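Category: Facilities Help Desk / Heating and Ventilation

Ticket: Meeting rooms at Holloway fall below set temperature overnight
Opened: March 2024
Status: Monitoring

Staff at the Holloway office report that both second-floor meeting rooms are cold at the start of the day. The wall controls show the correct schedule. The remaining rooms on the Senlow heating loop are not affected. 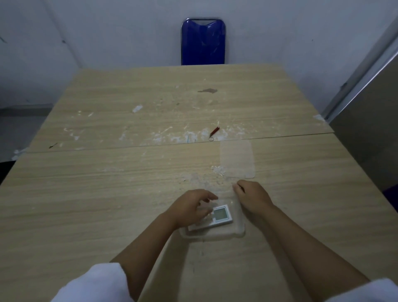 The schedule was cleared and entered again, with no change. The supply valve was then inspected and found to be closing 15 minutes after the evening setback began - as intended - but failing to reopen before morning. Valve travel time was measured at 210 seconds, which is longer than the controller allows. The controller records a fault and holds the valve closed until it is reset by hand.
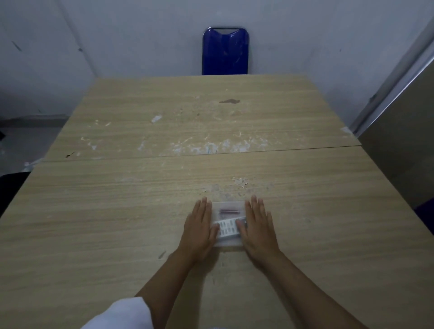 Stekholm office: We had the same fault in June. Extending the travel limit cleared it, but the actuator still had to be replaced later.

The travel limit has been extended. A replacement actuator has been requested from the Skistdale depot. This ticket will remain open until it is fitted.

2 comments | 2 shares
Contact the Help Desk | Back to top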